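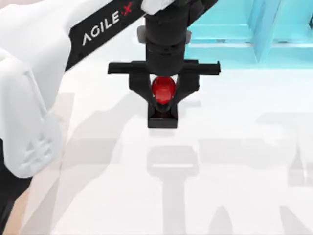
TOLTBRIDGE, 29 Jan 2025 - Romaniuk Knitwear will bring back its lambswool fisherman's sweater this spring, after 426 customers wrote in to complain that it had gone. The company read every letter, including the rude ones. The returning sweater has a band of small stacked triangles and chevrons at the hem. It will come in six colors, four of which are gray if you ask the sales team and blue if you ask the dyers.

The sweater was dropped last August to make room for a cropped version. "We were told the world wanted its sweaters shorter," said Leilani Boateng, managing director of Romaniuk. "The world then wrote to us about its cold kidneys. The new one is longer than the old one, and I consider the matter closed."

Knitting takes place at the company's mill in Dutden, where 20 knitters work on machines older than most of them. Each sweater is linked by hand at the shoulder and washed twice before it leaves the building. Head of design Arlo Holloway spent more than 47 hours on the collar alone. "It is a collar," he said. "It goes up and it stays up. I can't tell you how many don't."

The sweater goes on sale in March at the Romaniuk shops in Toltbridge and Sukcombe and by mail order. Repairs to cuffs and elbows are free for the first owner. Moth damage will be looked at with sympathy and then charged for.

Press samples are available on request from the Toltbridge office. Please send them back this time.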